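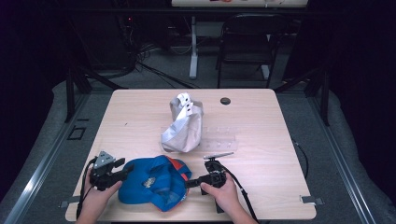 **Okura Ibarra**

The cap is the hardest thing in the hall closet to put away. A shirt folds flat and a scarf rolls up, but a cap has one stiff part and one soft part, and they don't want to go in the same direction. Leave a blue cap crumpled under a pile of bags for a winter and it will keep the creases.

I spent part of December sorting small soft goods: caps, cloth bags, liners and the wrappers they came in. My closet in Trornton had 58 of them. I kept roughly half.

A clear table helps more than any bin or divider. Put one cap down, take an edge in each hand and pull gently outward until the crown opens. Then work around the band with your thumbs. If the front panel has a patch, press from the inside and leave the stitching alone. Stuff the crown with tissue – plain white, no newsprint – and let it sit overnight before it goes on a shelf.

I used to nest caps one inside the next, as stores do. It saves space, but the ones at the bottom flatten, and you never wear them. Now I stand them in a row, brims forward, on the shelf above the coats.
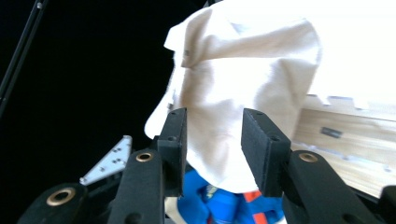
STORAGE

Cloth needs less attention than caps, but it does need to be turned the right way before you fold it. Hold a piece up by the top and let it hang for a moment. You can see where the folds have set and which side is wider. Smooth the middle first, then bring the sides in. Pale cloth shows every crease, so I fold it loosely and put it on top of the stack.

Crumpled bags are another matter. Silver-lined ones hold every twist you put in them. I flatten the good ones under a heavy book and throw out any with torn seams. The Prikalel thrift store takes clean caps and cloth totes but no packaging, so keep those piles apart from the start.
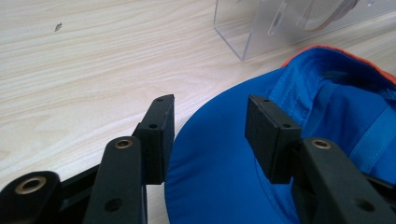 Wipe the table between batches. Old bags shed bits of lining and grit, and a light fabric will pick up whatever is lying there. A dry cloth is enough, wiped along the grain.

The whole closet took me 2 evenings. I've gone back once since, to move the scarves down a shelf.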